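Call for Participants: Evaluation of the Prultel Bench Kit for Desktop Computer Service

Venstead is looking for repair shops, refurbishers, school district IT departments and training centers to take part in a paid evaluation of the Prultel bench kit. Prultel is a single-arm robotic cell for component-level work on desktop computers: memory modules, processor sockets, expansion cards. The evaluation runs for twelve weeks, starting in December, at the participant's own site.

What the kit contains

Participants receive one arm with a two-finger gripper, a wrist-mounted sensor, a controller, a ribbed aluminum work surface and a set of 3D-printed fixture plates. The computer is laid on its side on the work surface with the side panel removed. The fixture plate goes to the left of it and holds the parts waiting to be installed, or the parts that have just come out.

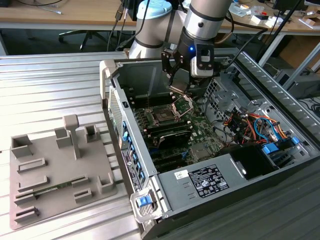 Fixture plates are supplied as printed parts and as files. Participants with their own printer may change the slot dimensions to suit the modules they handle most often. Changes must be logged, and the modified file returned with the weekly report.

The controller runs Branham, the task software that ships with the kit. Branham stores each job as a sequence of positions and force limits. A new tower model takes an experienced operator less than one shift to set up. We expect first-time operators to need longer, and the length of that learning period is one of the things we want to measure.

What is being evaluated

The current release covers memory module placement and approach to an open processor socket. Opening and closing the socket retention bracket remains a manual step in this release. Cable routing is outside the scope of the evaluation, and loose cables must be secured clear of the arm's path before a job is started.

In internal trials the kit completed 553 placement attempts, of which 393 needed no operator correction. Most of the corrections were made on older cases where the board sat slightly out of position – a condition we expect to be common in refurbishing work, and the main reason for testing outside our own lab.
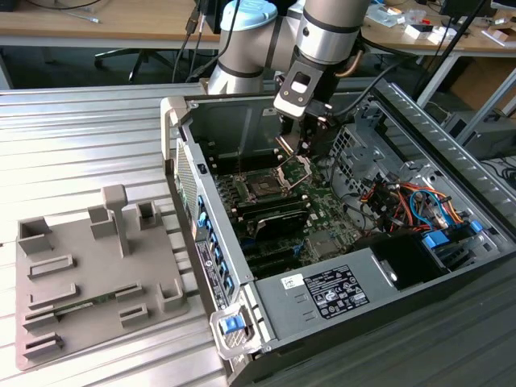
Each participating site will be asked to:

Run at least 2,000 job cycles over the twelve weeks.
Keep one named operator on the kit for the first three weeks.
Record every stop, with the cause as the operator understood it.
Submit a weekly report using the form in Branham.
Take part in two remote interviews, one at mid-point and one at the end.

Who can apply

Applicants should handle desktop towers on a regular basis and have enough scrap or donor machines to practice on. Rack servers, laptops and all-in-one units are not supported. No robotics experience is needed. Operators should be comfortable with basic computer assembly and static discharge precautions.

The site must have a level floor, a grounded outlet and a clear area on three sides of the work surface. Office furniture may stay nearby as long as it is outside the marked reach of the arm. Wi-Fi is not sufficient for the controller; a wired connection is required.

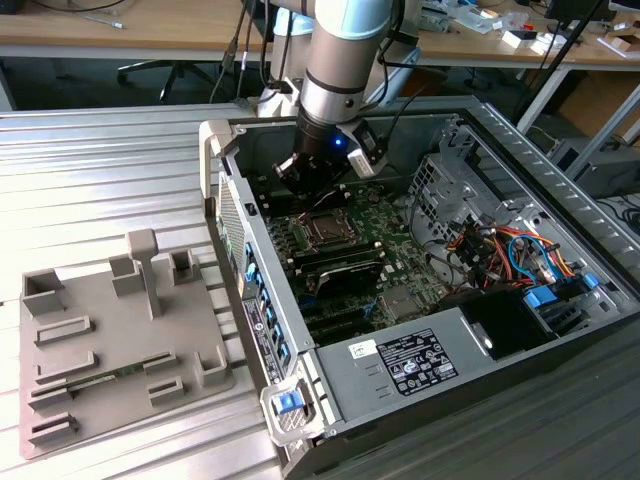 Payment and terms

Each site receives $4,000, half on completed installation and half on delivery of the final report. Shipping, installation and one day of on-site training are covered by Venstead. The kit stays the property of Venstead and is collected at the end of the period. Sites that complete the full evaluation may buy their unit at a reduced price.

Logs from the controller are shared with Pirihi, our analysis partner, with the site name removed. Storage drives must be taken out of all customer machines before they are placed on the work surface. Participants are free to publish their own findings, favorable or not, once the final report has been accepted.

How to apply

Send a one-page statement with your location, the tower models you service, your monthly volume and the name of the proposed operator. Include the dimensions of the intended work area and a short note on how donor machines will be supplied. Applications are made through the evaluation page on the Venstead website. Shortlisted sites will be asked to join a video call and show the proposed area before a final decision is made.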